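Projet Furkevitz : apprendre à un bras à ouvrir et fermer des portes
Rapport de projet étudiant, 23 janvier 2019
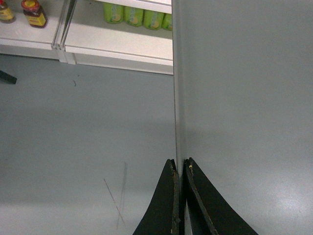 Combien de démonstrations faut-il pour que le bras apprenne un geste ?
Dans notre cas, 161 épisodes gardés pour le geste « porte », et on sent bien que le modèle en voudrait encore.

Je reprends depuis le début, parce que le sujet a pas mal bougé en route. En novembre, avec Shufen Liang et Ladi Akpan, on voulait faire du rangement de rayon complet : prendre un produit, le poser, refermer, recommencer. Notre encadrante, Érica Guimarães, nous a laissés rêver une semaine, puis elle nous a demandé combien d'épisodes on pensait enregistrer par jour. On a refait le planning le soir même ! Il est resté un seul geste : venir placer les deux doigts de part et d'autre du bord d'un panneau, pincer, tirer.

Pour la collecte, on téléopère le bras avec la manette, et la caméra du poignet enregistre en même temps que les positions des articulations. Notre logiciel maison s'appelle Lill (c'est Ladi qui a choisi le nom, on a arrêté de discuter). Un épisode commence quand on appuie sur la gâchette et se termine quand on la relâche. Si on hésite trop longtemps devant le bord, on jette et on refait — au début je jetais beaucoup, j'avais tendance à arriver de travers et à corriger au dernier moment, par petits coups.

D'ailleurs ces corrections, on s'est disputés dessus. Shufen voulait les enlever pour avoir des trajectoires propres, moi je voulais les garder pour que le modèle voie comment on se rattrape. On a entraîné les deux versions. La mienne s'en sort mieux quand le départ est décalé, la sienne est plus rapide quand tout est bien aligné. On a gardé la mienne, mais je reconnais que ses courbes sont bien plus jolies.

Le plus pénible a été l'étiquetage. Pour chaque épisode il faut marquer l'instant du contact, et à la caméra du poignet un bord gris clair sur un sol gris, ça ne saute pas aux yeux. Ladi a fini par s'appuyer sur le courant du moteur de la pince, qui monte nettement quand les doigts serrent. Les images servent ensuite à vérifier. Sur 2571 images relues à la main, on en a corrigé 42, surtout dans les premières séances, quand l'horloge de la caméra et celle du bras n'étaient pas encore synchronisées.

Côté résultats, on a fait six séances d'essais en autonomie. Le bras trouve le bord presque à chaque fois, c'est le pincement qui rate : il ferme trop tôt et les doigts se referment à côté. J'aurais dû enregistrer plus de fermetures lentes, je le note pour ceux qui reprendront les données.

Pour la suite, Shufen prépare des départs de plus loin, avec le bras tourné, et Ladi réécrit l'export pour que chaque épisode garde le nom de l'opérateur. Moi, je relis encore les étiquettes des deux dernières séances avant de déposer le jeu complet sur le serveur du labo.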